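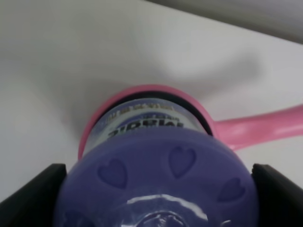

Purple plastic lid with raised-and-sunken hearts: small packaging goes in the new bins from this month.

Tuesday, June 2, 2026

Small packaging, new rules

As many of you have read on the notice in the entrance, the collection of small packaging in Gratlow has changed. The old yellow bags are not taken any more. Each building now has two bins in the yard, a gray one for plastic and a blue one for paper and carton. The company which empties them is Plirnedis, the same as for the glass.

I was at the information evening in April and made some notes, and I have tried to put them here in a clear order. My neighbors asked me the same questions on the stairs many times, so I think it is useful for the others too.

The first question is always about lids. Until now we were told to leave the lid on the bottle, and this is still correct for drinks. For jars and tubs it is different. The lid should come off and go in the gray bin by itself. If it is metal, it goes to the container on Mellberg Street together with the cans. Color does not matter. I asked this especially, as I remember that dark plastic was a problem before, and the answer was that the new sorting line can take it.

The second question is how clean a thing must be. You do not need to wash with hot water and soap. It is enough that it is empty and scraped with a spoon. A yogurt cup with a little film inside is accepted, a half full one is not. 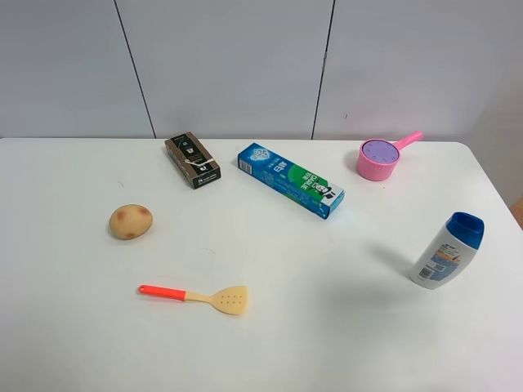
Carton is simpler, but it also has its small difficulties. Boxes must be pressed flat. Last year our building filled the paper bin in two days after every holiday, and most of it was air. If a box has a plastic window or a ribbon, please pull it out. Boxes with food grease go in the normal waste, and I am sorry to say that this includes most pizza boxes. The clean top half can be torn off and put in the blue bin.

Anything longer than 70 centimeters does not fit through the opening. Please do not leave it standing next to the bin, the driver will not take it. For such pieces there is the yard at Zhuravel, open on Saturday mornings. Bring a paper which shows your address.

Some people asked what happens with the money. The fee for our building stays the same until the end of the year. After this it will depend on the weight of the normal waste. For the whole district there are 577 households in the new system, and Plirnedis expects that each of them will have around 300 liters less of normal waste per year. I cannot say if this is realistic. In my own kitchen the difference is already visible, but I live alone and I cook simple things.

If the wrong things are found in a bin, the building receives a written warning. The second time there is a charge of 200, divided between all apartments, also those which sorted correctly. I find this a bit hard, and I have said so at the meeting.

A printed list for the kitchen wall lies beside the mailboxes. It exists in four languages. If yours is missing, write it on the sheet which hangs there and I will ask for it.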